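Equipment Requests > Folding Cells > Open

Ticket: second two-arm folding station, spend before year end
Opened by: Tarek Mansour
Status: waiting on quote

We need to decide whether to buy a second station from Kesska or put the money into spares for the one we have. Budget line is Workum, same as the first. The cell lost 11 shifts since February, 8 of them to cable faults at the gripper end. The other three were software.

Current job is mixed garments: shorts, tops, and folded pieces going to the back of the table. Both arms share one tabletop, and the cables run on the outside of the links, with slack left for the joints.
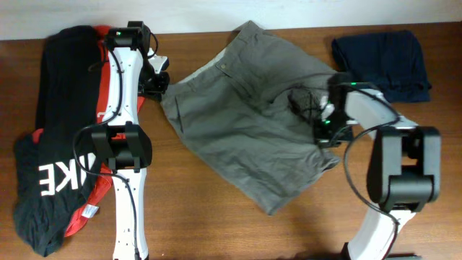

Katia Pace replied that she would not sign for a second station until the cable question is closed, as a new one would ship with the same harness and we would pay for the same fault twice. She asked for the price of a spare gripper and four harnesses on its own line.

Update, 20th July. Kesska quotes 50 days on grippers. Harnesses are in stock. They will not hold the station price past the end of the quarter. Palomino can supply a cable sleeve that fits the links, but I have no sample yet.

Proposed: order 4 harnesses and one gripper now, fit sleeves to the left arm only, log faults on both arms for 8 weeks. Station request stays open. If the left arm runs clean we ask Kesska to quote again with sleeves included.

Still missing: freight, and who pays for the table if we do go to two.

Clultine Support Desk | Contact the equipment team | Back to top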